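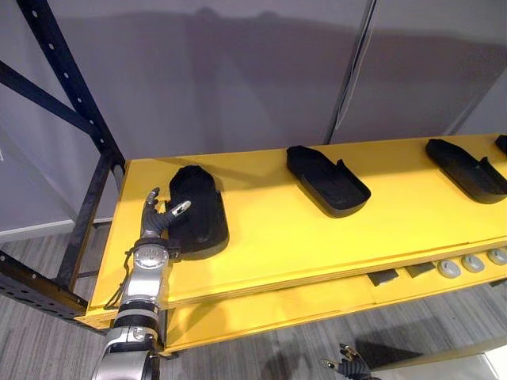
Mesby workshop members get two-handed robot working on shelf-to-stand task

21/02/2018

A group of hobby builders at the Mesby shared workshop has put together a two-armed robot that is learning to move light, shoe-shaped parts between a shelf and a display stand, and the plans are to be shared free of charge with anyone who would like to try the same thing at home.

The build, known as Prilleto, began as a weekend project to make one working finger. It has since grown into a pair of arms with many-jointed hands, fitted with cameras at the head and wrist so that its makers can see what it sees. Members have put in 398 hours at the bench so far, most of them in the evenings after work.

Struan Semple, who leads the project, said: "We wanted a job that sounds easy and then turns out to be full of little puzzles. Picking up a curved black shell from a flat shelf is perfect for that. You have a raised rim to get your fingers on, a narrow end and a wide end, and if the thumb comes in at the wrong angle the whole thing spins away from you. I have never enjoyed being annoyed by something so much!"

The practice area has been set up along one wall of the workshop, using yellow shelving on a dark metal frame and a white stand printed with the name R1-A5. The parts go on top of the stand side by side, as a pair of shoes would. Getting the first one down is fairly simple. The second is harder, as the hand has to come in close to its neighbour without nudging it.
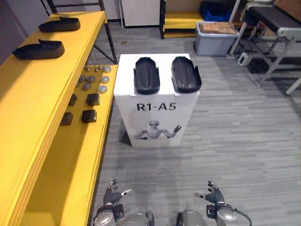 Much of the winter went on that one problem. In January the group rewrote the part of the program that decides when to let go, and the arms now pause for a moment just above the surface before the fingers open. It is a small change, but it has made the movements far calmer to watch. In the most recent set of 30 practice runs, members kept notes on every dropped or crooked part, and those notes will be published with the plans.

The fingers themselves have been through three versions. The first were too stiff, and the second were lovely to look at but wore out at the knuckle. The present ones are metal with slots at the joints, and can be taken off one at a time for repair - a great relief to everyone who had to strip down a whole hand for the sake of one loose pin.

Wiring has been the other big lesson. Cables that sit neatly when an arm is still can pull tight once the wrist turns, and the group now leaves generous loops beside the forearm. Members keep a shared notebook, the Baird book, named after the street where the workshop had its first home, and cable routes take up more of its pages than any other subject.

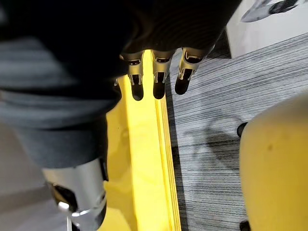 Work near the shelf edge is next on the list. Reaching down past a board while keeping the back of the hand clear takes careful planning, and the view from the wrist is often half filled by the robot's own parts. The group is writing a simple tool, called Jekoline, that lets a builder step through a recorded reach and mark the point where it started to go wrong. It will run on an ordinary home computer.

"People ask when it will be finished, and I really hope the answer is never," said Struan. "Every time we solve one thing there are two more we want to try. If somebody builds their own from our drawings and does it better, please come and show us how. We'll put the kettle on."

The first set of drawings, covering the hand and wrist, can be collected from the Mesby workshop during open evenings. A parts list and the practice notes will follow once they have been checked. Builders who would like to help test Jekoline are invited to leave their details at the workshop desk.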